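Automation & Controls | Failure Files

The Stack That Would Not Stay Still

A two-arm workcell at Prulomo lost its sense of where the table was, and every status light said it was fine

By Rianne Verschueren

The first collision at Prulomo's bench-scale assembly cell did very little damage. A gripper finger came down on a block instead of beside it, the force limit tripped, and the arm held position until an operator cleared the stop. The log entry took one line. Seven more entries like it followed over the next several shifts, and only after the eighth did anyone treat them as a single fault.

The cell is used for qualification work. Two arms pick, pass and stack small parts so that motion software can be checked before it goes to larger machines. Colored blocks are the standard test load. A full qualification run is 2592 placements, split into batches, and the software under test last November was a new release of Clotum, the planner Prulomo licenses for coordinated two-arm motion. The previous release had completed the full run without a stop.

Suspicion therefore fell on the planner. Zewditu Dinsa, the controls engineer responsible for the cell, rolled it back to the earlier release and started again. The arm stopped at placement 67.

"That was useful," Dinsa says. "It ruled out the one thing that had changed on purpose. Then we had to look for things that had changed without anyone deciding it."

The arms themselves were checked next. Joint encoders agreed with the mechanical reference marks. Payload settings were correct. Dima Saliba, a technician who had rebuilt both grippers that fall, removed them, measured finger travel and put them back. Repeatability at the fingertip, measured with a dial gauge against a fixed block, was well inside specification for both arms. Sent to the same coordinate, each arm arrived at the same place every time.

The coordinate itself was the problem. Each arm carries a camera at the wrist, and the planner corrects its target using what those cameras report. When the stops were lined up against the camera logs, every one of them followed a height correction larger than the thickness of a block. The vision software had moved the top of the stack downward, and the arm had followed it. 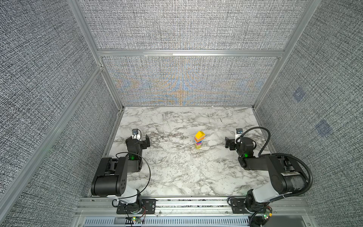
The two-arm cell with a test stack on the marble surface. Both forearm indicators are green.

Height was being estimated by matching surface texture between views. The method works well on surfaces where every small region looks different from its neighbors. It works badly on a repeating pattern, where one patch can be matched to the wrong copy of itself. The enclosure walls are covered in a coarse woven fabric, chosen to cut glare and noise. To a camera at certain distances, a regular weave is a field of nearly identical points. It can also interfere with the pixel grid of the sensor and produce moire, which appears as wavy bands that shift as the camera moves.

Neither effect had caused trouble before. The vision package, Flulero, rejects matches that fall outside a defined work volume, and the walls had always been outside it. In the fall the volume was enlarged so that the arms could approach the stack at a lower angle. The edit was made in a configuration file shared with another cell, where the walls stand farther back. At Prulomo's cell the new boundary passed through the fabric.

From most poses this made no difference. From a low approach, with a stack tall enough to put its top edge against the wall in the wrist view, the matcher had a choice between a few points on a small block and a great many on the weave. It took the weave, averaged the result, and reported high confidence.

"Confidence was computed from the number of matches," says Ruairi Gourlay, who maintains the vision integration. "So the worse the picture was for our purposes, the better the score got. I had read that function several times and had not seen it."

The indicators did not help. The green light on each forearm reports that the drive is enabled and that no joint fault is present. It carries no information about the target. Operators had come to read it as a general sign of health, and the shift notes from the period use the phrase "both green" as if it closed the matter.

Gourlay reproduced the fault on demand within a day of finding the boundary error. He drove one arm through the low approach by hand control and recorded the height estimate at each step. The estimate held steady, then dropped in a single jump at the pose where the wall filled the background. A plain gray sheet clipped over the fabric removed the jump. Taking the sheet away brought it back.

The repair had three parts. The work volume was restored and moved to a file that belongs to this cell alone. The confidence score now depends on how closely the matches agree in depth -- a large number of them no longer counts in its own right. And any correction above a set limit causes the arm to retreat and request a second view from the other wrist before it descends. The second view adds 120 milliseconds when it is called for.

The fabric stayed. Dinsa argued for replacing it and lost, on the grounds that a cell used for qualification ought to contain some of the backgrounds found on a shop floor. She now regards the walls as part of the test.

Marta Dmytriv, who reviews machine safety for the site, was less concerned with the walls than with the eight resets. Each had been performed correctly under the written procedure, which asked the operator to confirm that the area was clear and the arm undamaged. It did not ask why the arm had touched anything. The revised procedure locks the cell after a second contact stop in the same batch, and the lock can be released only by an engineer who has entered a cause.

"The force limit did its job," Dmytriv says. "With a stiffer tool or a heavier part, the same error would have bent something. I would not want a hand near it."

The planner release was cleared and the full run repeated, with no contact stops. The retreat routine was triggered four times, all of them on low approaches from the right. Gourlay is still working on those.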